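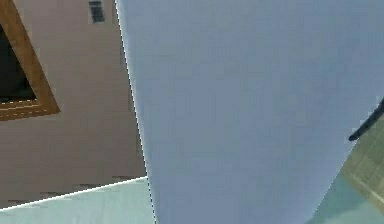
Let people snorkel before you sell them a course

29 Aug 2020

I've been diving for 15 years and I still think the best hour I ever spent in the water was with a mask, a snorkel and no tank at all. So it bugs me that so many dive shops treat snorkelling as the thing you give to the partner who doesn't dive.

The shop I go to most, Tiêu, runs a snorkel morning all through August and it's lovely. You potter about over the seagrass, you swallow a bit of sea, you learn to clear your mask without panicking. Then you have a bun. Plenty of those people sign up for a proper course later (I did!) and they turn up already happy with their face in the water, which is half the battle with beginners.

Compare that with Firkadine, a much bigger outfit down the coast, where I once watched a very nervous man get fitted for a wetsuit, a jacket, weights and a tank before he'd so much as put his chin under. He'd paid 200 up front, too. I don't blame the instructors, they're run off their feet, but what a way to meet the sea.

I know the argument on the other side. Snorkel trips don't make much money, and the boat costs the same to run whoever's on it. Fine. Charge a bit more then! I'd pay it. And run them from the beach where you can, as Jarka does, so there's no boat to worry about.

My own mask is a scruffy old Dudurico with a strap I've replaced more times than I should admit, and it has done far more snorkelling than diving. My logbook says 81 dives. I never logged the snorkels, and I rather wish I had.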